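I've been meaning to write up Orkia since February, and Chidubem Nwachukwu keeps nudging me because he wants to link to it from the Wavilbridge staff pages, so here we go. Long one, sorry!

I work in the planning room at Wavilbridge. We do house clearances and room staging: packing up what's in a place, shifting it, setting it out again somewhere else. Last winter the firm bought a gripper arm from Lemaire for the Trorodside depot, and Orkia is the software that came with it. You build a room on screen, put the furniture and rugs in, and rehearse the arm's moves before the real one goes anywhere near a customer's things. That used to be my job with a tape measure and a pad of squared paper, more or less.

What I spend my days looking at now is the view from just behind the gripper. Pale plank floor, two walls, the Starry Night print lying flat, and those two grey fingers reaching out in front of me. 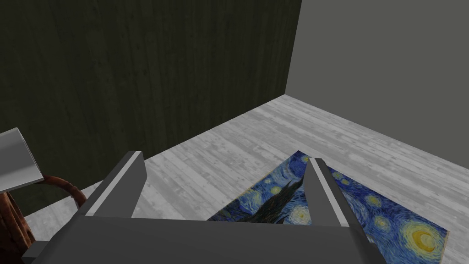

Getting going took me six days, and I'm not a computer person (I still print my emails). The menus are plain enough once you've found them. Saving is slow, and undo only goes back four steps, which is maddening when you've nudged a chair, then the wall, then the chair again, and decided you liked it the first way. I've learnt to save a fresh copy every time I have a cup of tea, and I'm now on copy 107 of the same room.

The drawing itself is basic. Gripper all flat greys, one plain grey wall, and then a dark wood-grained one that somebody clearly enjoyed making. I'd hoped for proper shadows, as I find it hard to judge height without them, and the ones you get are very faint. You can get used to it. I tip the view about until the fingertips make sense against the floorboards, and after a few weeks my eye got better at it.

Now the bit people ask me about in the canteen, which is whether it's taking our jobs. My honest answer is that it has taken my afternoons. I used to be out on site with the crew after lunch, having a natter and getting dusty, and now I'm sat at a desk going over the same corner of the same room. My back is very grateful! I do miss the van though, and I think the crew miss having someone along to argue with about which way round a rug goes.

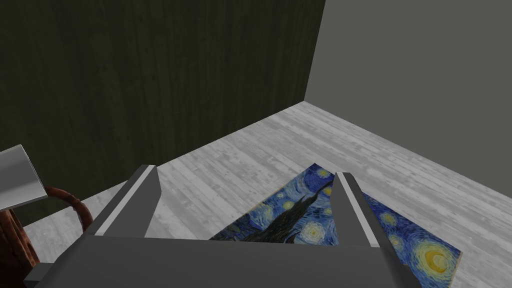

Morven Lamont read a draft of this and wrote back that I'd been too soft on it. The crew get a printed sheet of moves now, she says, and the newer ones follow it even when they can see a better way round. She'd like a morning a week where they plan a room by eye, with no sheet at all.

I can't really argue with her. Aarti Pant has asked the managers for the same thing and we're waiting to hear.

Training was a mixed bag too. Josiane Chauvin ran ours and she was lovely, very patient, but it was all crammed into one morning and half the crew were out on a job. If your place is thinking of buying this, get everyone in the room, including the people who'll never touch the software. They're the ones whose day it rearranges.

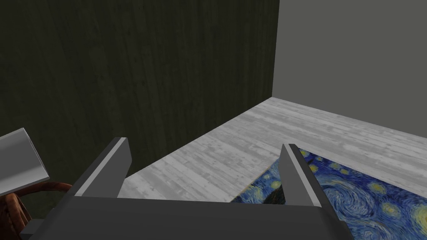
Would I buy it again?

For the depot, yes. For a small firm, I'd wait until they sort out the undo. I'd give it 6 out of 10 as it stands, and I'd go higher if Lemaire let us add notes for the crew straight onto the floor plan - at the moment I scribble them on the printout in biro and Clifford Thibodeau says he can't read my writing.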